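Back on the water after the long weekend

The hire kayaks at Skelirlow went up to 50 dollars for a half day in June, so Marwan and I finally bought a second-hand double between us. It cost 600, paddles included, and the seller threw in a spray deck that fits neither of us. It lives on the wall of my carport under a tarp.

We took it out for the first time on Saturday. The ramp on the north side was full of trailers by eight, so we carried it down the grass and launched off the mud. I'd forgotten how heavy a double is once you've got lunch and water in it. Marwan took the back seat because he likes to steer.

The first hour was flat and grey, with no wind to speak of. We kept to the left bank as far as the old pump shed, then crossed over to look at the mangroves. The tide was higher than I'd expected and we could get a fair way up the side channel before the branches closed in. Plenty of mullet jumping. 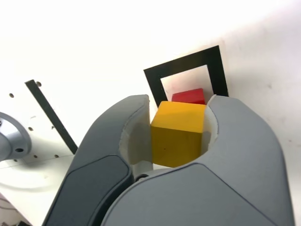 Coming home was slower. The breeze picked up after lunch and we had it in our faces for the last two kilometres, with a short chop coming over the bow. My hands blistered in the usual spot, at the base of the thumb. I've tried gloves before and didn't like them, but I'll probably try them again.

A few things to sort out before next time. The left foot peg slips under pressure and needs a new bolt. The rear hatch lets in water — a cup or so, enough to wet the sandwiches. Ineke has offered us a trolley she doesn't use any more, and I said yes straight away.

If the weather holds we'll try the upper section next, putting in at the road bridge and leaving a car at the ramp.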